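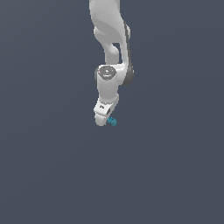

Grease on white-painted surfaces shows up long before it does on anything darker, and most people reach for a cream cleaner too early. Start with warm water, a drop of washing-up liquid and a soft cloth. Gloss white is the easiest finish to judge by eye. On a curved, shiny part, like the rounded white joint against the slate grey, a clean surface gives a soft highlight with no break in it, and a greasy one gives a smeared patch. Tilt your head and look along the curve before you decide to go over it again.

Reading time: 3 min

Tips > Cleaning > Painted and enamelled surfaces

Cupboard doors

Work from the bottom up so that dirty water doesn't run down over dry grease and leave streaks. Rinse from the top down. Dry straight away with a cotton tea towel, paying attention to the lower edge, where water sits and lifts the paint.

Round the handles you may need a second go. Leave a damp, soapy cloth over the spot for 60 seconds, then wipe. Don't scrub – it dulls the gloss and the dull patch will pick up marks faster than the rest.

Extractor hoods

Switch off at the wall and let the bulbs cool. Take the filters out first and soak them in the sink with a tablespoon of washing soda. Keep washing soda off aluminium filters, as it turns them black. Plain washing-up liquid will do for those.

Yellowed paint

Old oil-based gloss yellows by itself, and no cleaner will bring it back. If the colour doesn't change after two washes, it needs repainting. Rub down lightly, wipe off the dust and use a water-based satin.

Filed under: Kitchen, Paintwork, Grease and grime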